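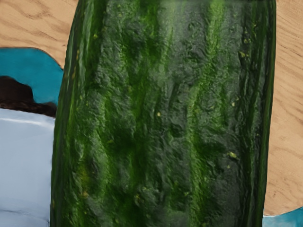

Wrist cam view, cucumber task, default render settings

Jindero kitchen pack, worth it?

gripfloor
Posted Thursday 9:14 pm
Been on the trial since September. For anyone who missed it, Jindero is the sim scene pack, tabletop pick and place stuff, props plus tables plus rooms. 300 for the single seat license. Wrist view at the top is mine, nothing touched up. Skin on the cucumber is way better than I expected at that range, you get the ridges and the little yellow specks. My old pack was basically a green tube.
Question is do I pay or keep building my own. Trial runs out soon so opinions please.

Dönmez
Build your own. 300 for vegetables lol

slowaxis
Paid for it in spring, no regrets. Took me one evening to get a first task going. Doing that from scratch was two weekends and my bowls still fell through the table.

Dönmez
Collision meshes are a you problem tho. Plenty of free ones out there if you look

slowaxis
Plenty of free ones with no license file, sure. I need something I can ship.

kettle_sim
Does the wide view hold up? Closeup is nice but I train on a fixed cam mostly. Also that table looks like plain wood grain, I thought this pack had the weird tables.
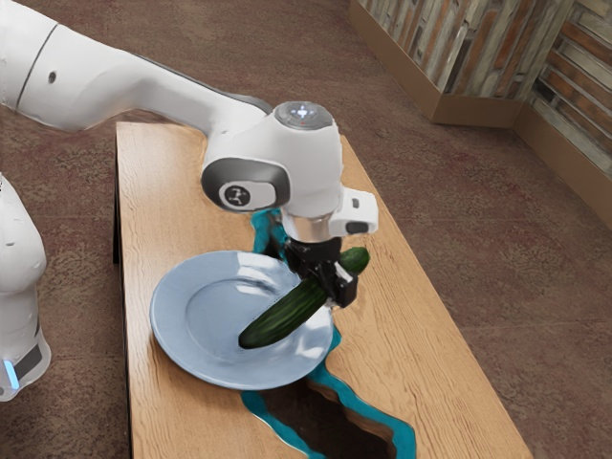

gripfloor

Wide one, same setup. Arm over the plate with the cucumber in the gripper. So yes kettle, weird table, the teal runs right through the wood and there's a brown gap in it lower down. Grain is fine from here, carpet is a bit busy for my taste. You can swap the room but its buried in the scene file, no menu for it.
Plate reflections are good imo. Maybe too good, mine at home is nowhere near that shiny.

kettle_sim
ok thats nicer than the store page. The teal edge is going to mess with my segmentation though. anything bluish on a bluish plate, ugh

gripfloor
Plate is really pale, didn't bother mine. But I only ran 19 episodes so far so don't quote me

tanberg_refugee
Came over from Tanberg. Their props are uglier but the physics is better, things settle and stay put. On Jindero I had to turn friction up to 4 on everything round or it crept. Anyone else?

slowaxis
Never touched friction. What step size are you on?

tanberg_refugee
default

slowaxis
Halve it. Slower but the creeping went away for me on the eggplant.

tanberg_refugee
Will try, but thats a thing they should fix, not me. For 300 I want defaults that work.

Dönmez
^ this. finally some sense in here

kettle_sim
You haven't even run it

Dönmez
Ran the demo last year. Crashed twice. Good enough

drirkollow_mod
Keep it civil pls. Also the Drirkollow wiki has a comparison page for scene packs, Jindero section is out of date (still lists the old price). If someone wants to fix it, edit rights are open to anybody with 50 posts.

gripfloor
Leaning buy. One more thing for people who care about disk, full install is 3,707 files and the unzip took forever on my laptop. Put it on the SSD. And the support email did answer me, next day, short but correct.

slowaxis
Get it before the trial ends, there was a converter coupon in the app when I did. No clue if thats still going

gripfloor
Don't see one. Where was it

slowaxis
License tab, bottom

gripfloor
nope. nothing there for me

kettle_sim
Can you post a run with the halved step when you get a chance? Same cucumber is fine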